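Bathroom Fixtures and Layout
Handout 2: Tubs, Basins and Deck-Mounted Fittings
Instructor: Edith Taipe
11 March 2019

Read this before the drawing session. Bring your scale ruler and the blank plan sheet from Handout 1.

1. Types of tub

Alcove tubs are fixed on three sides by walls. They are cheap to install and easy to tile around, and they are still what most of you will meet in rental work. Drop-in tubs sit in a built platform. Freestanding tubs are finished on all sides and can stand away from the wall, though plenty of them end up close to one.

A freestanding tub takes more floor than its catalog size suggests. You have to be able to get a mop around it. If the gap to the wall is too narrow for a hand and a cloth, either close it completely or move the tub.

Weight comes up every year. Work out the tub, the water and one adult together. For the tub in the worksheet, use 190 liters of water, so 190 kilograms before you add anything else. On a suspended floor that number goes to the engineer -- do not guess it from the plan.

2. Where the faucet goes

There are three common positions: wall, floor and deck. A deck-mounted faucet stands on the rim of the tub itself. The pipes come up underneath, so the rim must be wide enough and the holes must be drilled in the right places. Check the drilling template against the tub before it leaves the supplier. Chaminda Begum will bring in the Le Roux template and the Kotoreo one so you can compare them.

Points to settle on the drawing:

Which rim the faucet stands on, and whether a person getting in has to step over it.
Where the spout drops the water. It should land in the tub well clear of the edge.
Where the hand shower rests and which way its hose falls.
How somebody reaches the underside for repairs.

Handles may be separate from the spout. When they are, label each one on the plan. Students often draw the spout and forget the handles, then find there is no rim left for them.

3. Basin and counter

Keep the basin faucet in the same finish as the tub faucet unless the client asks for something else. Black fittings are easy to match in a catalog and harder to match in a room, so order them together if you can.

A glossy black counter shows water marks and toothpaste. Tell the client this early. A set-in basin with a raised edge keeps some water off the counter, but the area behind the faucet will still need wiping.

4. Glass and privacy

Frosted or textured glass lets daylight in and blurs the view. Note on the plan which panes open, and check that the lever can be reached by somebody standing on the floor. If you have to lean across a full tub to open a window, it will stay shut.
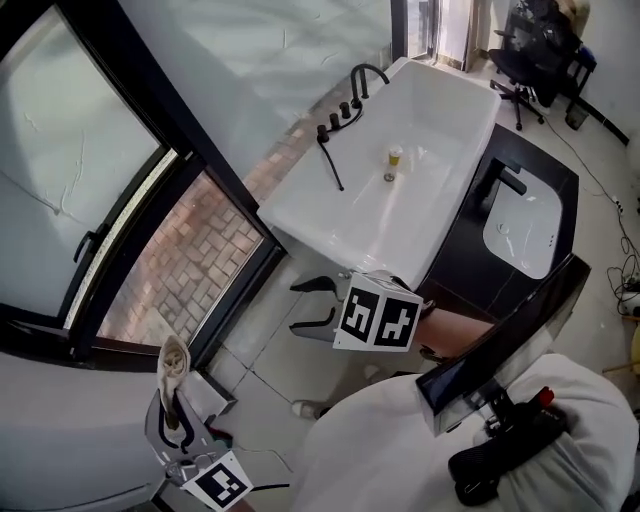 Fig. 1. Freestanding tub with black deck-mounted faucet, separate handles and hand shower. Black vanity with white set-in basin at right.

Use Fig. 1 for exercise A. Sketch the tub and vanity in plan, without measuring, and mark the spout, the handles, the hand shower and the drain. Then mark the basin faucet. Add an arrow for the side you would step in from and write one sentence on why.

Exercise B is the Pekalel worksheet, questions 1 to 16. Leave out the question on floor drains, which we will cover in September with wet rooms.

Written answers should come to 200 words at most. Hand them in with the plan sheet, name on both.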